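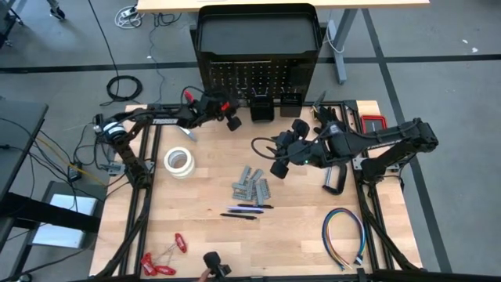
Tabletop, bin and small containers, Sosham building.

MINUTES OF THE SUPPLIES AND WORKSPACES SUBGROUP
Sosham building, July meeting
Last updated: July

1. Opening and apologies
The chair opened the meeting at 2:15 p.m. Two apologies were received. The minutes of the previous meeting were accepted with one correction: under item 4, "Irkura store" should read "Tomar store."

2. Matters arising
The replacement lock for the Tomar store has been fitted. Keys are held at the front desk and must be signed for. The request for a second paper cutter was withdrawn by the department that made it.

3. Tabletop supplies
The subgroup considered the arrangement of small items on the butcher-block table. It was noted that masking tape, pens and a bladed tool were lying on the wood, together with a pile of small gray plastic pieces, while the black storage bin and two small black containers stood at the back of the same table.

It was agreed that:
3.1 Pens are to be kept in the smaller of the two black containers. The black pens and the purple pen may be stored together.
3.2 The gray plastic pieces are to go into the larger container. Any that do not fit are to be bagged and returned to the Tomar store.
3.3 The blade is not to be left lying on the tabletop. The member responsible for safety will obtain a cover for it and confirm where it is to be kept.
3.4 Masking tape is to be placed in the open top of the bin.

A member asked whether the red-rimmed tray at the back should also be assigned a use. Views differed. Some members wished to keep it for clips and loose fasteners; others preferred to leave it free for whatever work is in hand. The question was held over.

4. Pegboard and hanging storage
The subgroup turned to the use of perforated panels for hanging small goods. Members were reminded that hooks should be seated fully in their holes before anything is hung from them, and that a long rod should not be used where a short hook will serve.

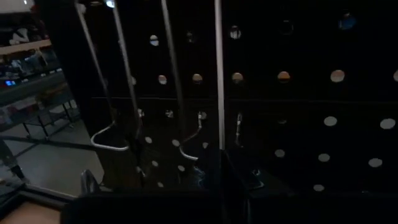
The Pollisar catalog offers hooks in mixed packs only. The subgroup was not in favor of buying mixed packs, as the previous one left a surplus of sizes that did not suit the panels in use. The secretary will ask whether single sizes can be supplied and will report the price. An order of 16 hooks was approved in principle, subject to that reply.

It was further agreed that no labels are to be stuck over the holes. Labels may be tied to the hooks or fixed to the rim of the bin.

5. Budget
The balance on the supplies line stands at $548. No spending was approved other than the blade cover and, if the price is acceptable, the hooks under item 4. The Irkura invoice remains in dispute and has not been charged to this line.

6. Any other business
The subgroup was asked to consider a shorter meeting in the summer months. No objection was raised. Future agendas will be limited to 15 lines, with papers attached separately.

7. Close
The meeting closed at 3:05 p.m. The date of the next meeting will be circulated with the action list.

2 comments
Share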